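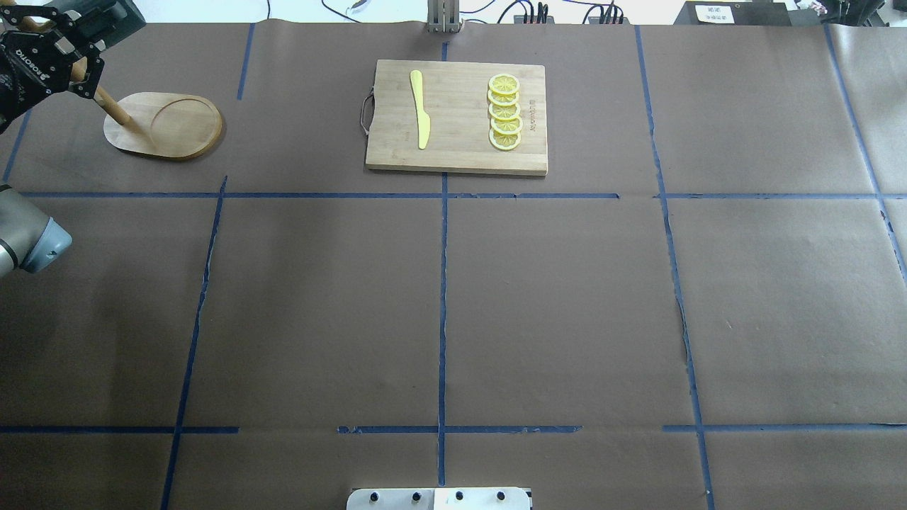
4.3 Loss of grip during tool contact

The most frequent fault in the second series of trials was rotation of a held tool within the fingers after the tool had met a hard surface. The arm did not register these events as errors. The fingers remained closed, the measured finger current stayed within its permitted range, and the controller went on to the next step as though the tool were still in its original position. The fault was first noted by Mekdes Worku when reviewing runs which the software had marked as complete.

Figure 3. Work table used in the contact trials. The gripper holds a wooden rod with its lower end on the oval serving board. The cutting board carries the toy knife and lemon slices. Blue tape divides the paper covering into areas.

The log for the series contains 3,163 grasp attempts. Each was checked by hand against the recorded video, and a run was classed as a slip if the angle between tool and palm changed after first contact. Thin, rigid tools were affected far more often than soft or broad ones. With a rod held at a slant, the contact force acts at some distance from the fingers, and even a light touch produces a turning effect that the fingertips must resist by friction alone.

Two causes were considered. The first was wear of the fingertip pads. New pads supplied by Besson were fitted and the trials repeated, with little change in the result. The second was delay in the contact signal. The controller, developed with Troreneo, averaged the wrist force reading over 200 milliseconds before comparing it with the stopping limit. During that period the arm continued to move downwards, and the tool was pushed against the board until it turned. Shortening the averaging period to 50 milliseconds removed most of the slips but led to a number of false stops when the arm was moving quickly between areas of the table.

The change was therefore applied only during the final part of each downward movement. Zulema Figueroa also added a check in which the arm lifts the tool slightly after contact and compares its angle with the stored value. If the two differ, the run is halted and the operator is asked to reset the tool.

The safety implications should not be overlooked. Toy utensils were used throughout the cutting tasks, and a slip carried little risk to staff. The same fault with a sharp blade could leave the edge facing in an unplanned direction while the system reported normal operation. Until the angle check has been tested on the Mason arm, real blades will remain excluded from the trials and operators will stay outside the marked boundary whenever the arm is powered.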